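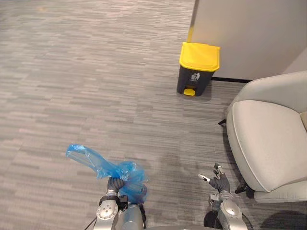 Figure 14. Gray striped carpet, installed.

Section 6. Setting up and cleaning with the Zalby 2271 carpet extractor

6.1 Before first use

Remove the recovery tank from its shipping position and discard the cardboard spacer underneath it. The machine will not prime with the spacer in place.

1. Stand the machine upright on a level floor.
2. Press both side latches and lift the recovery tank straight up.
3. Check that the float moves freely in its cage. If it sticks, rinse the cage under a tap.
4. Fit the spray bar (part 2627) to the lower housing. The nozzles face down and toward the brush.
5. Push the hose onto the spray bar until the collar clicks.
6. Refit the recovery tank.

NOTE: The spray bar supplied with the earlier Zalby model has a narrower collar. It can be pushed on by hand but will leak under pressure.

6.2 Preparing the floor

1. Confirm the fiber type. Nylon, polyester and polypropylene carpet may be cleaned at the standard setting. For wool, see 6.5.
2. Clear the floor of loose items, including film and bags. Thin plastic is easily drawn into the suction head.
3. Vacuum in two directions with an ordinary dry vacuum. Do not use the extractor for this step.
4. Test the cleaning solution on a hidden area. Wait until the area is dry and look for color transfer on a white cloth.

On striped or streaked patterns, plan the passes to run along the pattern. Overlap lines are less noticeable this way.

6.3 Mixing and filling

Use Alero low-foam concentrate or an equivalent with a neutral pH.

1. Fill the clean water tank to the lower mark with warm water.
2. Add one capful of concentrate.
3. Top up to the upper mark and close the lid. Do not shake.

CAUTION: Do not use water above 140°F. The tank seams will distort and the warranty will be void.

CAUTION: Do not add bleach, solvents or dish soap. Foam that reaches the motor shuts the machine down – the thermal switch must then be reset by a service agent.

6.4 Cleaning

1. Start at the wall farthest from the door.
2. Hold the trigger and pull the machine back slowly in a straight line.
3. Release the trigger one foot before the end of the pass.
4. Go over the same line again without spraying.
5. Move across, overlapping the last line by two inches.
6. Empty the recovery tank when the motor pitch rises.

Keep foot traffic off the carpet until it is dry to the touch. Drying is faster with a Wiltus floor fan (accessory 2798) set to low and aimed across the surface.

6.5 Wool and wool blends

Use cold water and half a capful of concentrate. Turn the brush off. Make two dry passes for each wet pass.

6.6 After use

1. Unplug the machine.
2. Empty and rinse both tanks. Leave the lids off overnight.
3. Remove hair and fibers from the brush roller. Cut wrapped strands with scissors – do not pull them through the bearing.
4. Run one quart of clean water through the spray bar.

Store above freezing. Water left in the pump can crack the housing.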